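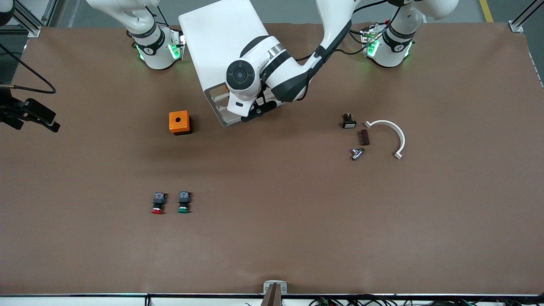

Friday, afternoon. Bench two, pushbutton station task.

Picking up where I left the planner comparison. The claim in the Neritz release notes is that the new sampling layer "handles bimanual scenes without manual tuning". I have read that sentence about other planners and I have the grey hair to show for it, so this entry is mostly me trying to break it before we build anything on top.

Setup as of this morning. Two arms, one table, same world model as last time except I re-measured the two arm bases and corrected the left one, which had been out by 3 mm in the config since July. Everybody's earlier numbers for the left arm should be read with that in mind, mine included. Config is committed on the Jundow branch, not on main, because I want someone else to check the sign of the rotation first.

Task for the test: choose the red button or the green button on request, bring it to the orange enclosure, line it up with the hole. No tightening, no wiring, nothing clever. If the planner can't do this reliably there is no point discussing the contact block step.

Perception first, because that is where I expected trouble and where I got it.

The detector finds both caps every time. Fine, they are red and green and a child could threshold them. What I care about is the axis, and the axis estimate is poor. Both buttons are lying down with the caps towards the front of the table and the black bodies behind, and the pose fitter is happy to return an answer flipped end for end. Confidence score on a flipped pose is as high as on a good one. I don't know what that score is measuring but I would stop calling it confidence. For now I have added a check that the coloured end and the fitted cap end agree, and it throws the pose out if they don't. It's a hack. It will fail the first time we get a button with a black cap.

The hole in the enclosure is better behaved. Circle fit on the rim repeats well when nothing is over it. Once a gripper comes near, the fit jumps. I have frozen the hole pose before the approach and stopped updating it, which Indard's guide tells you not to do. Their guide assumes the camera has a clear view all the way in, and ours doesn't.

Planning. 331 requests queued from the script, start poses varied, same goal region. Headless, no motion on the real arms. Plans came back for nearly all of them and the summary page was a lovely green. Then I replayed a sample in the viewer and found the elbow of the left arm going through the white box. The box was in the scene file. It was not in the collision set, because the importer drops any mesh it can't close, and the open front with the slats is exactly that kind of mesh. It logs this at debug level. Debug level! So the success rate I was about to write down here was the success rate for a table without the box on it.

Replaced the mesh with a plain solid block with a bit of padding and reran. Success rate fell, planning time went up, and the failures are now nearly all cases where the left arm starts above the box and has to come round it while the right arm is already reaching in from the other side. That is a real problem and an honest one. I would sooner have these failures than the green page. I'm not putting a percentage in until the rerun has been done with a second seed.

Other things noticed, in no order:

Cables are not modelled. The one running along the left arm swings more than I would like on wrist rotations and the planner loves wrist rotations. I have put a cost on the last joint for now. The tangle at the front edge is outside the reach limits in software, but those limits are just numbers in a file and I'd like it tidied anyway.

The small parts on the right (the ribbed block, the silver fitting, the white arc bracket and the little black piece) are not in the scene at all. For this task they don't matter. But the planner thinks that whole side is free space and will route the gripper low across it if you let it. Added a keep-out slab over that area, 7 cm high. Take it out again before anybody works on the bracket step or you will spend an hour wondering why nothing plans.

Retiming. The Wanigasekara smoother shortens the paths nicely and then checks collisions only at the waypoints it kept. Between them it takes your word for it. I turned the check spacing down until it started catching things, and by then most of the time saved had gone. Their benchmark table doesn't mention spacing anywhere. I would like to see it with the setting filled in.

Dry run on the hardware at low speed, two requests, one red and one green, stopping well above the parts. Both stopped where they were told to. I am recording that and drawing nothing from it. Two is two.

To do:

Second seed with the solid box.
Raise the mesh-drop message to a warning, or better, make it refuse to start.
Have someone check the left base rotation before merging.
Ask whoever wrote the pose fitter what the score is.
Work out whether the right arm can wait outside until the left is clear. Slower, but I suspect it beats planning for both at once, and the whole "bimanual" claim rests on that comparison, which I can't find in the release notes.

Logs are in the usual folder under the Jundow name. The first batch is still there, with "no box" added to the folder name so it doesn't end up in someone's slides.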